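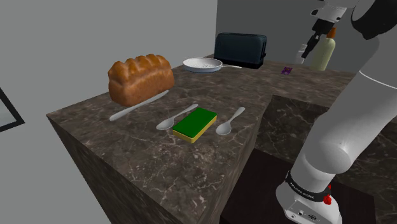
The water bills have been the main subject of conversation in the Lowther stairwells for weeks now, and I promised at the last tenants' meeting that I would sit down and write out what we know in one place. For anybody new to the building, water and sewer used to be part of the rent at Lowther. Since the summer they have come as a separate charge, on a separate sheet of paper, from a billing company called Endix that most of us had never heard of. The building has a single water meter, down in the basement, and the city of Wetthorpe sends a single bill for it. Think of that bill as the loaf of bread at the top of this item, with the bread knife lying right in front of it. There are five nice humps along the crust, and if there were five of us I suppose we could each take a hump and be done with it, but we are 67 apartments, some with one person in them and some with six, and the whole argument is over where the knife goes.

I should say first that billing tenants separately for water is a common enough arrangement, and plenty of people in other buildings live with it quite peacefully. Several of you asked me whether Grallirix, as our landlord, is even allowed to do it. The short answer I got from the housing advice desk downtown (very kind people, and they let me go on for quite a while) is that it depends on what your lease says and when you signed it. If your lease says that water is included, then it is included until that lease runs out, and a letter under the door doesn't change that. If you signed a renewal this year, please look at the last two pages, where there is a utility addendum. A good many of us signed it without reading it very closely. I did, and I have my reading glasses on a string around my neck, so I have no excuse at all.

Now to the method. Endix takes the city bill for the month and divides it in two. One half is shared out by floor area, so that a bigger apartment pays more. The other half is shared out by the number of people listed on the lease. Then a service fee is added to each apartment's bill for the trouble of working it all out. The city bill for August was $2,821, which comes to a little over $42 an apartment if you simply split it evenly. My own bill for that month was $33 before the fee. I live alone on the second floor in one of the smaller places, so that seemed fair enough to me, and I nearly put the sheet in a drawer and forgot it.

Then people started bringing theirs to compare. We had 13 households come to the community room with their bills, and we spread them all out on the long table and had a good look. I want to thank everyone who did that, as I know it isn't comfortable to show your neighbors your mail. What we found were a few different kinds of problem, and it will help if you can work out which kind is yours before you write to anyone.

The first kind is a wrong head count. Some families are being charged for a grown son or daughter who moved out a long time ago but is still named on the lease. One couple was listed as four people, and they have no idea who the other two are supposed to be. If your sheet shows the wrong number, it is in the small box near the top marked "occ." and it is easy to miss. You will want to ask Grallirix to correct the lease record as well as asking Endix to correct the bill, as Endix only uses what it is sent. I called Endix myself and the young man on the phone was polite about it, but he couldn't change a thing without hearing from the office first.

The second kind is floor area. Most of the two-bedroom apartments on the courtyard side have exactly the same layout, one on top of the other, and yet the sheets give three different sizes for them. The office says it will send someone to measure. I would ask for a date for that in writing.

The third kind is the one I feel most strongly about, and you'll have to forgive me if I run on a bit. One meter serves the entire building, and that includes the laundry room, the hose bib in the courtyard and the sprinklers on the front lawn. As far as any of us can tell from the sheets, nothing is taken off the city bill for those before it is divided among the apartments. So we pay for the water in the washing machines when we put our quarters in, and it looks very much as if we pay for it again on the monthly sheet. And the lawn was watered all through August, sometimes at noon, and once during a thunderstorm - I watched it from my window with a cup of tea and I can't say I enjoyed the tea. Many billing companies take a percentage off for common areas before they start dividing. I asked Endix whether that is done for Lowther and was told that the landlord decides. I asked the Grallirix office and was told to ask Endix. I have now asked both of them in the same letter, so that they can read each other's names on it.

There is also the matter of leaks. Under this method a running toilet on the fourth floor is paid for by everyone, and the person with the running toilet hardly notices. I'm not scolding anybody! Mine ran for most of last winter, and I only jiggled the handle. But if you have a drip or a toilet that keeps filling, please report it through the maintenance line and write down the day you did. A building full of small leaks costs real money over a month, and repairs are the landlord's job under every version of the lease I have seen.

What are we asking for? The letter that went in after the meeting asks Grallirix to give every household a copy of the city bill each month along with its own sheet, to take common-area water off the top before the rest is shared, to correct the head counts and floor areas going back to the first separate bill, and to credit anyone who was charged while their lease still said water was included. It also asks for the service fee to be explained, as it is not mentioned in some copies of the addendum. We asked for a reply in writing. The office has told us that somebody from Grallirix will come to our November meeting, and I hope that they will, and that we will give whoever it is a civil hearing and a comfortable chair.

Until then, a few practical matters. Please don't just stop paying the sheet if you think it is wrong. The advice desk was quite firm with me on this. In some of our leases an unpaid utility charge can be treated as unpaid rent, and a late fee on top of a disputed bill is a miserable thing to untangle. Their suggestion was to pay and to send a short note with the payment saying that you dispute the amount and why. Keep a copy of the note. If you cannot afford to pay, that's a different matter and you should call them directly before the due date, as there may be help with utility costs that I know nothing about. And if your lease still has water included, call them too, and bring the lease with you, the whole thing and not just the signature page.

I have made up a one-page form letter with blanks for the head count, the floor area and the amount, and there are copies in the folder by the mailboxes. It is in English and Chinese so far. If you could put it into Spanish for us I would be very grateful, and I'd gladly bring you something from the bakery. The folder also has a plain list of what to look for on the Endix sheet. Please leave the last copy of each so that I can make more.

Some of you have asked whether we could all have our own meters instead. I'd like that very much, but the pipes at Lowther run up through the building in several stacks, so that your kitchen and your bathroom may well be on different ones, and it would take more than one meter per apartment to catch it all. It has been put on the list for the meeting. If there is a plumber in the building who can explain the stacks better than I have, please come and save me from trying it again with a pencil.

You are welcome to bring your bills down on any evening when the light is on in the community room. If you can't manage the stairs, leave a note in the association's box with your apartment number and I will come up to you.

By Jianguo Ye
October 15, 2021

Search this newsletter Enter keywords Go

Contact the Lowther Tenants' Association | Copyright Lowther Tenants' Association, Wetthorpe | Back to top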